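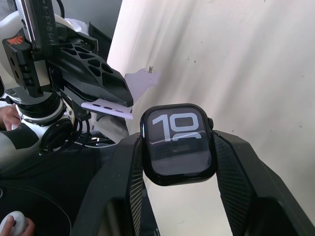
Does taking the band off a smartwatch change how easily people read the time from it? In our sessions it did, a little: people read the bare case more slowly, mostly on the first try, and the gap was gone by the third.

Figure 3. Bare watch case, no strap, large light numerals on a dark ground.

4.2 Reading the case without its band

Same task as 4.1, band removed. Participants sat at the desk, looked up at the tone, said the time out loud. Hour and minutes, nothing else. We logged the delay from tone to first correct word.

Stacked digits throughout (hour on top, minutes under it), large size, light gray on dark. The large size was picked after the Clendport pilot, where the small face gave too many misreadings to be usable. Black cases only. Winari lent us a silver one but we left it out, glare was a seperate problem and is covered in 4.4.

103 people signed up, 3 dropped out before the second block, so the tables are for 100. Delays for the bare case were longer in block one. Blocks two and three, no clear diffrence. Most of the slow answers came from people who turned their head first, as if looking for which way was up. With the band on, the band tells you. With it off you have the crown and the digits and thats it.

Reflections on the lower part of the screen came up in comments but did not show in the delays. Narendra Pal re-scored the recordings blind, agreement was good, see Table 5. The Lazaridis scoring sheet was used for both passes, with the "hesitation" item dropped. Vikel timing files are in the supplement.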